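Part-time kitchen and pantry helper wanted, Temex Community Kitchen, Maleo

We need 2 people. Soon. Somebody left in February and the rest of us have been covering her shifts ever since, so if you can start right away say so in the first line of your email.

What we do: cooked lunches, weekdays, for older neighbors and for families on our list. Mostly rice, beans, soup, a stew when the butcher is feeling nice. 225 meals a week, sometimes a few extra before a holiday. Small kitchen, old building, one good sink.

Hours: 18 a week, mornings. Doors open early, you are out by mid afternoon. No nights. Saturdays only for the pantry sort-out, and we swap those between us.

Pay: hourly, every 2 weeks, plus lunch. Rate depends on experience - ask, we will tell you straight.

The job
Washing and chopping. Rice on first thing, then the soup pots. Packing trays, labeling them with the date and the allergens. Wiping down. Checking the fridge log (please realy check it, dont just copy yesterday's number). Carrying boxes from the back door when the Drivico van shows up, which is never the same time twice.

You should have
A food handler card, or be willing to get one in your first month - we pay the fee. Shoes that don't slip. OK lifting a sack of onions. Some Spanish is great but not required. Restaurant experience also not required, a few of our best people came from school cafeterias and one from a tire shop.

Not a fit if you need total quiet or can't be around peanuts. The radio is on all day.

How to apply
Email or drop a note at the front desk. Name, phone, which mornings you can do, one person we can call. No resume needed, bring one if you have it. Applications in by 16th March. We'll call everyone back, even if its a no. Trial shift is one morning and it is paid.

Bus stops right outside. Bike rack round the side, parking is bad. 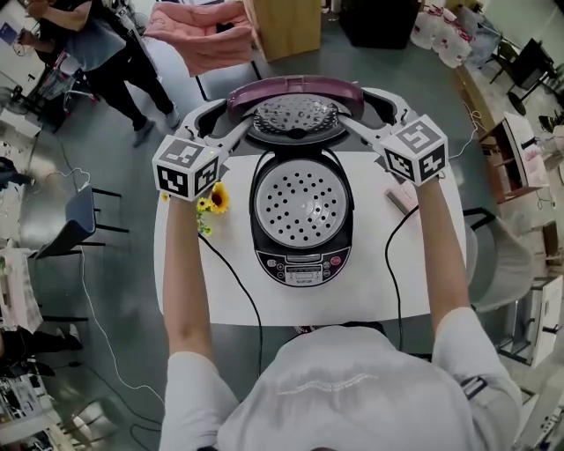
Filed under: Jobs / Food & Kitchen

Questions about the trial shift go to the same email. Please don't phone between eleven and one, we are serving and won't pick up.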